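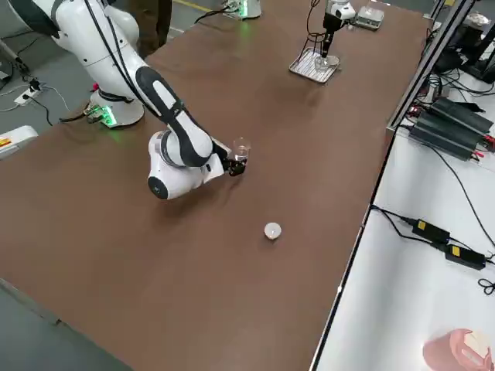 Reading the Dead Pages: What I Learned from the Nudville Death Notices

Final project report, Local History Methods
Herman Liew
Monday, April 22, 2019

How I got into this

My original topic was streetcars. I gave it up in the second week, when I went looking for a streetcar conductor named Oei in the old Nudville newspaper and found his obituary instead. It was one paragraph long. It gave his age, his lodge, the hymns at the service and the names of all six pallbearers, and it didn't say one word about streetcars! The man had driven one for most of his working life. I wanted to know who decided what went into that paragraph, and that was pretty much it for the streetcars.

So the question for this report is a simple one. What did families (or the paper, or the funeral home) choose to put in an obituary, and how did that change over time? I only looked at Nudville, and only at the one paper, so please don't take any of this as a claim about the whole country.

What I used

The county library has the paper on microfilm up to the point where it closed, plus a set of clippings that somebody pasted into scrapbooks years ago. I read the film first and used the scrapbooks to fill in the places where the film is too dark to read. In the end I had 712 notices I could use. I had more than that to begin with, but I threw out anything where I couldn't make out the name or the date, and I threw out the ones that were only a line saying the service had been moved.

I put everything into a spreadsheet. Each notice got one row, with columns for age, place of birth, job, church, military service, clubs, cause of death if there was one, survivors, and who handled the arrangements. I also made a column called "other," which I figured I'd hardly use. It's the fullest column on the sheet. Prize roses, a fear of bridges, a bowling trophy, a brother he hadn't spoken to but who came to the funeral anyway. I went back and forth on whether to break it up into smaller columns and in the end I left it alone.

Problems with the spreadsheet

Women's names were my biggest headache. In the older notices a married woman is nearly always listed under her husband's name, so you get "Mrs." and then him, and sometimes her own first name doesn't show up at all. I found 28 where I had to go to the cemetery records to find out what she was called. I started out sorting by last name and first name, and I had to redo that whole part once I saw that half a family could end up under one man.

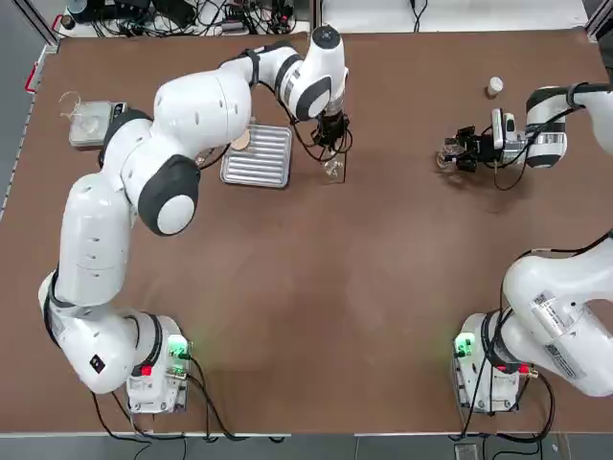

The other thing that ate up my time was "survived by." I thought I could just count the people. Well, no. Some notices name every grandchild, some say "several grandchildren," and a few list people who I'm fairly sure were neighbors. I ended up recording only whether the survivors were named or lumped together, and that turned out to be more useful to me anyway.

What changed

The early notices are short on family and long on the death itself. You learn how long the person was sick, which room they died in, who was at the bedside and what the weather was like at the burial. They're written by somebody at the paper and you can tell, the same phrases come up over and over. If you were "a highly respected citizen" you were a man who owned property. I checked that one against the tax rolls for as many names as I could stand to look up, and it held for every one of them.

After the war the illness drops out and the military service comes in. Rank, unit, where he served, all set down in the same order, and I think that's partly a matter of the forms. Flestetti's, the funeral home on Second Street, kept a printed sheet that the family filled in, and the paper mostly ran it as it came. The grandson of the founder let me look at a blank one. It has a line for branch of service, a line for lodge or club, and a very small box at the bottom marked "remarks." Once I'd seen the sheet I could pick out a Flestetti obituary without looking at who handled the arrangements. They go straight down the lines!

Jobs are interesting too. When the Flotex plant was the big employer, people were listed as having "retired from Flotex" and that was that, with no hint of what they did there. A man who ran the dye room and a man who swept it would get the same four words. Women who worked there often didn't get the line at all, even when I knew from other sources that they'd put in decades. My own landlady's mother was one. I showed her the clipping and she was annoyed all over again.

Then in the later years the paper started charging by the line, and you'd think the notices would get shorter. They got longer — a lot longer. Families were writing them by that point, and they wrote what they wanted. This is where most of my "other" column comes from. It's also where the jokes start, and the dogs. I didn't find any dogs listed as survivors in the first half of the collection, and in the last stretch they're all over the place.

Two notices I kept going back to

One is Mr. Oei's, the streetcar conductor. The other ran in December, many years later, for his daughter. Hers was plainly written by her children and it takes up most of a column. Down near the end it says that her father used to let her ring the bell at the last stop. So that's where the streetcar was, in somebody else's obituary.

What I'd do differently

I'd decide on the name problem before typing anything. I'd also write down the page number every time (I skipped it for the first few reels and had to go back). And I'd talk to the funeral home at the start, not three weeks before the report is due.

I never did work out who pasted up the scrapbooks. The handwriting in the margins is the same all the way through, small and slanted, and whoever it was corrected the paper's spelling in green ink. The library has no record of where they came from. I've left a copy of my spreadsheet at the reference desk, with the "other" column still in one piece, and they've said they'll keep it on the shelf next to the film.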